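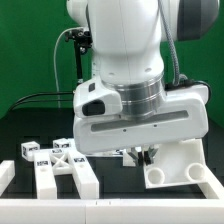 Delance standing desk: four months in

I bought the Delance in May after my back finally gave up on the old dining table. It was £489 with delivery, which made me wince a bit, and I'd been going back and forth between this one and the Hutanmont for weeks (my brother-in-law Harvey has the Hutanmont and won't hear a word against it). What swung it for me was the depth. I like to shove the keyboard right back and have room for a notebook and a plate of toast, and the Hutanmont is a touch too shallow for that.

Putting it together

Two big boxes, both heavy. Get someone to help you up the stairs! I had Wai-kit Ng from next door on the other end and we still took a chunk out of the banister. The instructions are all drawings and no words, and step 6 has the crossbar facing the wrong way, so I built half of it, swore, and took it apart again. The bolts were all there and they'd put in a couple of spares. The Allen key is rubbish, so use your own if you've got one. I started after Sunday lunch and was plugging it in just before the ten o'clock news, with a long tea break in the middle.

Going up and down

Lovely. It's slow and smooth and I can stay on a call while it's moving without anybody asking what the noise is. There are 4 memory buttons and I use two of them, one for sitting and one for standing in slippers. I did try saving a third height for shoes but kept pressing the wrong one.

At full height there's a wobble if you type hard, and I do type hard. I'm not very tall, so at my normal standing height it's fine, but my friend Boyang Kong is well over six foot and when he had a go the monitor was nodding along with him. If you're his sort of size I'd go and try one in a shop first.

The top

I went for the oak finish and it's held up well. One ring from a mug, my own fault, and it came off with a damp cloth and a bit of rubbing. The front edge is rounded off so it doesn't dig into your wrists — a small thing, but I notice it every time I work anywhere else. What I don't like is the cable tray. It's a flimsy bit of bent metal that hangs off two hooks, and the first time I put a proper extension lead in it, the whole lot came down on my foot. I swapped it for a Drillmont one with screws and haven't had to think about it again.

Customer service

I rang them once about a squeak in the left leg. I was on hold for about 10 minutes, then got a very nice woman who told me to loosen the foot, lift the desk a little and tighten it again. No more squeak.

Would I buy it again? Yes, though I'd wait for a sale and I'd order the better tray at the same time. Four stars from me, and the missing one is for my foot.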